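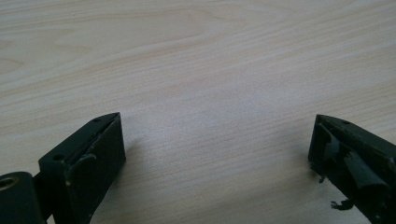

Ronja Aasen

Building Records Cataloger (fixed term, 12 months)
Brusberg Archive of Building Records, Zovolstead

The Brusberg Archive is hiring one cataloger to describe and index the Moffat collection, a set of measured drawings, survey notebooks and photographic prints covering mills, warehouses, rail depots and worker housing in the Zovolstead district. The post is full time and reports to the Head of Collections.

Background

The collection came to the archive in 317 boxes. A box list exists. It gives a building name and a date range for each box and nothing at item level. Drawings were filed by job number, prints by negative number, and notebooks by surveyor, so material on a single building is usually spread across three sequences. The job register that ties the sequences together survives except for one volume. The cataloger will rebuild the missing entries from title blocks and notebook headings where this can be done, and will flag the rest as unresolved.

Duties

Create item-level records for drawings and prints, and file-level records for notebooks, in the Dovico catalog.

Write captions for elevations, sections, plans and details. Captions state the building, the part shown, the direction of view, the scale if given, and the sheet number. House style is terse. Interpretation goes in the notes field with the cataloger's initials.

Match each record to a site number in the district buildings index. Where a building has been demolished, renumbered or merged with a neighbor, record both the old and current references.

Check place names and street names against the authority file and submit new terms for approval.

Identify items that need conservation before scanning, mainly tracing linen with edge tears and prints stuck to their mounts. The cataloger does not carry out treatment.

Prepare batches of 200 records for review. Review comments are to be cleared before the next batch is submitted.

Answer occasional reader inquiries about the collection, normally by email.

Scanning is done by the imaging section under Ryota Sakamoto and is not part of this post. The cataloger supplies the batch sheets and checks file names on return.

Required

A degree or equivalent work experience in architectural history, archaeology, archives, library science or a related field.

Ability to read measured drawings, including sections, roof plans and framing details.

Working knowledge of building terms for industrial and domestic structures.

At least one year of cataloging in a structured database to a published or written standard.

Accurate keyboard work and consistent spelling.

Ability to lift boxes of up to 30 pounds and to handle oversize sheets with a second person.

Useful but not required

Experience of recording buildings in the field.

Familiarity with map overlays and coordinate systems.

Experience with batch editing or simple scripts for cleaning up data.

Applicants without these will not be marked down at the first stage.

Terms

Hours are 8:30 a.m. to 4:30 p.m. with a half-hour lunch break. The work is on site, except that one day per week may be worked from home once the first three batches have passed review. The stores are kept cool and the cataloger should expect to spend up to two hours at a time in them. The salary follows archive grade 6. The post starts in September and is funded for its full term. No extension is planned at present.

Travel to interview is reimbursed on production of receipts, up to the limit given in the applicant pack.

How to apply

Request the applicant pack from the archive office. Send a resume of no more than two pages, a cover letter that addresses the required items in the order listed, and two sample catalog records of your own. Samples may come from any collection you have permission to share. Each should include the caption and any notes. State which standard was used.

Applications are read by Catherine Drummond, Head of Collections, and Damian Mazurek, Buildings Index Editor. Interviews include a 40-minute exercise in which candidates caption six drawings from the collection. Reference books will be provided.

Questions about the duties should go to Damian Mazurek. Questions about pay, access to the building or adjustments for interview should go to Callum Tosh in the archive office.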